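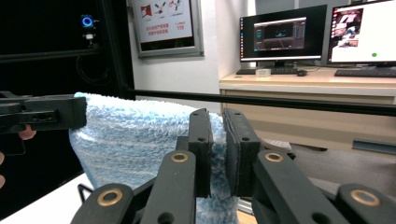
Light-blue towel, held by one gripper, pressed by another.

21/11/2025

Name matching for the Dustwood exercise, second batch. Writing this up while it's fresh, because today went really well and I want Siham to see the numbers before she talks to the Bulaso people.

Quick recap for anyone picking this notebook up cold. Dustwood is the tabletop where two police agencies hold separate lists of lost and stolen passports, and a border desk has to find out fast if the person at the counter is on either one. All the records are made up for the exercise. The Bulaso list comes to us with names already put into Latin letters, by several different clerks using several different habits, so the same name can show up five ways. Our list uses the spelling in the machine-readable zone. The plain exact match we ran in August missed a painful share of the true pairs.

Loaded the full set this morning: 2310 records after removing duplicates. Import took one try, hooray. The date column was still mixed (day first in most files, month first in the two older ones) and I fixed that by file before doing anything else. Please don't fix it by eye! Anything with a day of 12 or under looks fine both ways and you'll never spot it.

Then ran Brivitz with the new settings:
– family name and given names compared as one bag of words, order ignored
– doubled letters collapsed
– "al", "el", "abu", "bin" and the like kept but given low weight
– birth date allowed to differ in one part only
– passport number used last, as a tie-breaker

The third one was Sadia Chaudhry's idea and it's a beauty. I had been stripping the particles completely, which glued together families that have nothing to do with each other. Keeping them at low weight pulled most of those false hits back down below the cutoff and we didn't lose one true pair that I can find.

Checked against the answer key of 200 known pairs. Exact match in August got well under half. Today's run found all but a handful, and the ones it missed are interesting. Most have a given name swapped for a nickname on one side. No amount of fiddling with letters will get you from one to the other, so we need a lookup table, and somebody who really knows the names has to build it. Siham Majali offered last time and I am going to hold her to it.

False hits: more than 100 on the first pass, which would drive a border desk up the wall. Raised the cutoff a notch and the pile shrank to something one person could clear in a shift. Still too many with very common family names. Idea for next time – weight by how rare the name is in the list, so a match on a rare name counts for a lot and a match on a common one hardly moves the score.

Speed: a single lookup has to come back in under 30 seconds, per the exercise rules, and that includes the hop to the other agency. Our part is over almost before the key comes up. The hop is the slow bit. Mahasneh (they run the link) keep a queue on their side and I couldn't see how long we sat in it. Asked them for the queue log.

One thing I got wrong. I wrote the hit message as "MATCH" in capitals, and Sadia pointed out that an officer reading it will treat it as settled. It's a score, and the person at the counter may simply share a name with someone. Changed it to "possible match, check photo and number" with the two records shown side by side. Much better. She also wants the reason for each hit printed under it (same birth date, name order swapped, and so on). Half done, works for names, dates still to come.

Also learned that an empty birth place on both sides was being scored as agreement. Two blanks now score zero. That alone cleared out a silly little cluster I'd been puzzling over since lunch.

To do:
nickname table, with Siham
rare-name weighting
finish reasons for dates
queue log from Mahasneh
ask Bulaso if their clerks have a written spelling guide, even an old one

Settings file saved in the Dustwood folder next to the run output. The August one is still there too, leave it alone please, I want to rerun it on this batch.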